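**Bench notebook, Flovberg station, January**
Entry 9. Task family: toy vegetables and saucepan.

Work resumed at 8:40 a.m. The purpose of this block is to extend the demonstration set for the Trindeo policy, which at present handles picking from an open tabletop acceptably and handles anything inside a container poorly. The previous checkpoint was trained on 412 accepted episodes. Very few of those involved a vessel with a wall higher than the object.

**Setup before recording**

- Arm base clamped to the table and checked by hand for play. The lower clamp needed a further half turn.
- Joint zero offsets reloaded from the Cronin calibration file. The wrist offset differed slightly from the last entry, and the newer value was kept.
- Gripper closing limit left as before. Operators are reminded that this limit is stored with the station and does not travel with the episode files.
- Overhead lights on for the whole block. Window blind down.

**Protocol**

Each episode begins with the arm in the rest pose and ends when the operator returns it there. The operator is to move at a steady pace and avoid pausing above the object. Long pauses were the chief defect in the earlier material: the policy learned to hover, and in evaluation it would remain over the target until the time limit expired.

Two instructions are in use:

1. "Put the carrot in the pot."
2. "Take the carrot out of the pot."

The remaining vegetables serve as distractors and are to be moved between episodes. The saucepan is also to be turned, so that the handle does not always point the same way. In the earlier Festmont recordings the handle pointed to the right in nearly every episode, and the resulting policy reached for the wrong side of the pot when the handle was turned. The same mistake should not be repeated here.

**Observations, morning**

Placing went smoothly. Most rejected episodes were rejected for the return motion, where the operator lifted too early and brushed the rim. These have been marked "rim contact" and retained in a separate folder. They may be of use later for a failure classifier, but they must not be mixed into the training split.

Removal is the harder of the two. The fingers must enter the pot at an angle, and the margin between finger and wall is small. When the carrot lies flat on the bottom, the grasp is close to a top-down pick and presents little difficulty. When it stands or leans, the operator has a choice between gripping the narrow tip and reaching past it to the wider part. Both were tried. The tip grasp is quicker to set up but the toy tends to rotate in the fingers during the lift. The deeper grasp holds better, at the cost of a slower approach.

It was agreed that both should stay in the set, with a tag for each. Mixing two strategies without a tag has caused averaging between them in the past, with the gripper closing on air at a point halfway between the two.
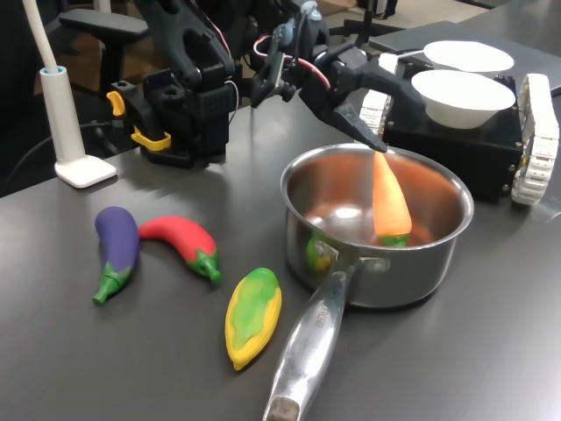 *Reading time: 2 minutes*

**Observations, afternoon**

Standing starts were given priority after the break, with the carrot set leafy end down in the pan. The first contact between the lower finger and the tip is the moment that matters in these episodes. A light touch lets the operator correct the wrist angle; a firm one pushes the toy against the wall and the attempt is generally lost. Operators were asked to slow down for this portion only.

The polished steel remains a concern. The side of the pan picks up reflections of nearby toys, the corn in particular when it is placed near the handle. Whether this affects the policy is not yet known. A short comparison is proposed, using the same start poses with the corn moved well away from the pot.

The station closed with 128 new episodes accepted for this entry. Upload to the Trindeo store was started at 4:15 p.m. and the checksum list was saved alongside it.

**Open items**

- Review the tip-grasp episodes for rotation during the lift. Drop any in which the toy slips fully out.
- Write the distractor positions into the episode header. They are presently recorded by hand, and the handwriting has been questioned.
- Ask Cronin whether the wrist offset change is within the expected range.
- Record eggplant and chili pepper removals in the next block. Neither has any standing starts so far.
- Replace the wording "pot" with "pot" or "saucepan" in alternation. The present set uses the single word throughout.

Retraining is not to begin until the rim contact folder has been checked against the accepted list. One duplicate was found before closing, and there may be others.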